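Laundry & Utility > Guides > Set-up and Daily Use

SECTION 2 -- LOADING FROM A BASKET

This section covers moving laundry from a carrying basket into a front-loading washer. It applies to the Tremlow utility room layout and to any similar room where the washer stands on the floor with clear space in front of the door. Sorting is covered in Section 1 and detergent in Section 3.

2.1 Preparing the basket

Use a shallow rectangular basket with a rolled or smooth rim. Deep hampers can be used, but small items tend to stay at the bottom and are missed.

1. Empty the basket fully and turn it over. Shake out lint, coins and clothes pegs.
2. Tilt the basket towards a window or lamp and check the inside of the weave.
3. Run a dry cloth along the rim. If the cloth catches, trim the broken strand flush with side cutters.
4. Check all four corners for movement. A corner that flexes under light hand pressure should be rebound before the basket is used again.

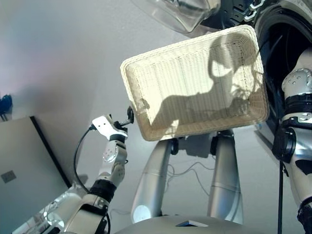
5. Wipe the weave with a damp cloth and let it dry away from direct heat. Wicker that is put away damp will discolour.

NOTE -- White and cream baskets can pick up dye from wet laundry. Line the basket with a plain cotton sheet when carrying new red or navy items that are already wet.

2.2 Checking the drum

Carry out this check before each load. Delicate fabrics snag easily on anything left in the drum or the door seal.

1. Confirm that the program has ended and the door lock has released.
2. Open the door to its full extent.
3. Feel around the inside of the drum by hand for items left from the previous load. Socks and face cloths often cling to the upper wall, where they are hard to see.
4. Pull back the lower fold of the rubber gasket and remove any hair, grit or standing water.
5. Leave the door open until loading begins.

CAUTION -- Do not reach into the drum while it is turning. If it continues to turn with the door open, switch off at the wall and call for service. 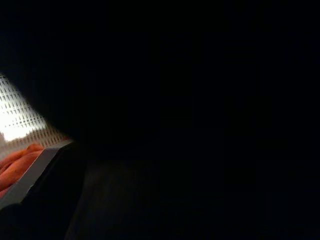
Photo: Kaja Zariņš / Fimside

2.3 Transferring the load

1. Bring the basket up to the door opening. One end should sit close to the gasket without resting on it.
2. Hold the far end of the basket and tilt it slightly towards the drum.
3. Move one item at a time. Slippery or shiny fabrics go first, as they slide off the pile and onto the floor if left until last.
4. Push each item past the gasket and well into the drum. Open out anything that is tightly bunched.

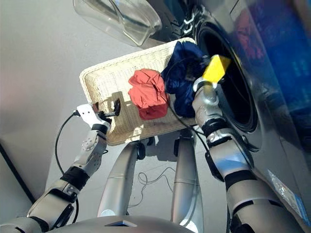
5. Keep strong colours apart where colour-fastness is in doubt. A red item and a navy item may share a cold wash once each has been washed separately two times.
6. Stop when there is still a hand's width of space above the load. The Gronari drum insert, where fitted, takes up to 11 small items.
7. Run a finger around the full circle of the gasket to find trapped cuffs, straps or hems.
8. Close the door and press until the latch clicks.

CAUTION -- Do not rest the weight of a full basket on the open door or on the gasket. Either can put the door out of line and cause a leak.

2.4 After loading

Return the basket to its shelf or hook. In rooms fitted with the Tolentino wall rail, hang it by the long side with the open face outward. Do not store the basket on top of the washer -- vibration during the spin cycle will shift it.

If the door will not latch, see 2.2, step 4, then repeat 2.3, steps 7 and 8.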